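Motion Planning and Control, Week 6
Planning around a bin: collision models, frames and the retreat move

Notes by Lotte Mertens. Corrections to Ankit Prajapati, who runs the lab.

1. Where we are

Last week we treated the arm as a chain of links with nothing near it. A path was good if every joint stayed inside its limits. From this week the planner also has to know about the bin, the floor and the arm's own body. The lab is done in the Skasden simulator, and you should have the March release installed before you come. Older releases load the world file but ignore the padding values, so your results will not match the ones in the answer sheet.

2. Collision models

The mesh you see on screen is not what the planner checks. Each link has a second, simpler shape made of boxes and capsules. A long thin link is well served by one capsule. A bulky joint housing usually needs a box of its own.

The bin is where most people go wrong. If you let the tool wrap it in a single convex shape, the opening is filled in and the planner will report that every pose inside the bin is in collision. Model it as separate walls plus a base.

Padding is added to every shape. Start with 9 mm. With too little, small tracking errors will bring a link into contact with a wall. With too much, the planner finds no way in.
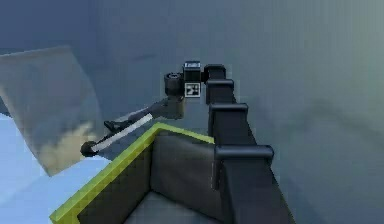

The planner samples joint positions at random and joins them up, checking each join at small steps. Because of the sampling, two runs on the same problem give different paths. Fix the random seed while you are debugging and release it again before you collect results. For the lab, allow 600 samples per query and report a failure if no path is found by then. Do not raise the limit to get rid of failures – look at the collision report first.

3. Frames

Goals are written in the bin frame, with its origin at one corner of the rim and the z axis pointing up. The planner works in the base frame. You need the transform from one to the other, and you need it the right way round. A quick check: transform the origin of the bin frame and see whether the point lands on the correct corner. If it lands behind the arm, you have used the inverse.

Fiducial markers give a pose in the camera frame, so there is one more transform in the chain. Square markers seen nearly face on can flip between two possible poses. If your estimate jumps from one frame to the next, compare both solutions and keep the one with the lower reprojection error.

4. The retreat move

After reaching into the bin, do not plan straight to the next goal. Move the tip up along the bin's z axis until it is clear of the rim, then call the planner. The retreat is a straight line in space, so it goes through the inverse kinematics solver and not the sampler. Watch for the elbow switching sides halfway. Harsh Ahuja's notes from Week 4 cover how to detect this.

5. Lab task

Run 32 queries with the seed released. For each one, record whether a path was found, the planning time and the smallest distance to any wall. Repeat with the padding doubled. Write a short paragraph on what changed.

Lab reports go to Archana Rajput through the course page. Reading for next week: the handout on time scaling, sections 1 and 2.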